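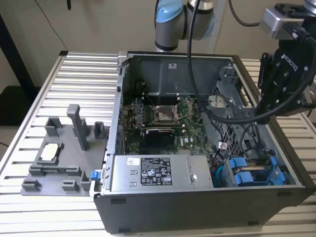

Noven Service Desk
Ticket 454
Category: Printing / Shared Queues
Site: Flurnetley branch office, second floor
Priority: Medium
Status: Resolved
Opened: 15 March 2025

Summary
Print jobs sent to the shared queue at the Flurnetley office are held for several minutes before release. Longer documents are sometimes dropped from the queue without an error message. The requesting department reports that the problem affects invoices and monthly statements most often.

Reported symptoms
Single-page jobs print normally in most cases. Jobs of more than 90 pages remain in the state "Spooling" and then disappear. The user receives no notice. Sending the same job a second time occasionally succeeds. Jobs sent directly to the printer by address, without the shared queue, are not affected.

Environment
Print server: Noven standard build, one shared queue for the floor
Accounting software: Nukex, client version current at the time of report
Printer driver: Sjöberg universal driver, installed in September during the regular maintenance period
Connection: wired, same subnet as the server

Log entry 1
The request was received and assigned to the second-line team. The department was asked to supply the name of one affected document and the time at which it was sent. Both were supplied. The server event log for that time shows the job arriving and a spool file being created. No entry was found for its completion or deletion.

Log entry 2
The spooler service was restarted outside office hours. The queue cleared and a test page printed. A test document of 200 pages was then sent from two workstations. The first copy printed in full. The second copy remained in "Spooling" and was removed from the queue without a message. The restart is therefore not considered a correction.

Log entry 3
Free space on the server was checked. The system volume had 400 MB remaining, and the spool folder was still located on that volume. According to the build document, the folder should have been moved to the data volume when the server was placed in service. The change record for that step is marked complete, but the setting had not been applied.

Large statements produced by Nukex are sent as images and create spool files many times the size of the original document. Two such jobs sent together were sufficient to fill the volume.

Log entry 4
The spool folder was moved to the data volume. Permissions were copied from the original location and verified for the standard user group. The spooler service was restarted. Old temporary files were removed from the system volume.

Log entry 5
The test from entry 2 was repeated with both workstations sending at the same time. Both copies printed in full. The department was asked to resume normal use of the shared queue and to report any further loss of jobs under this ticket number.

Log entry 6
The department confirmed that the statement run was completed without missing documents. A short delay before the first page is still observed on image-based jobs. This was reviewed and is within the expected range for the driver in use. Users who wish to shorten the delay may select "Print as text" in the Nukex output options, provided the document contains no logo or signature.

Cause
Spool folder located on a system volume with insufficient free space.

Follow-up
1. The low disk space alert for this server was found to be disabled and has been enabled.
2. Other branch servers using the same build are to be checked for the spool folder setting. A separate ticket has been opened.
3. The build document has been amended to require a second check of this step.

Resolution code: Configuration corrected
Reopen period: standard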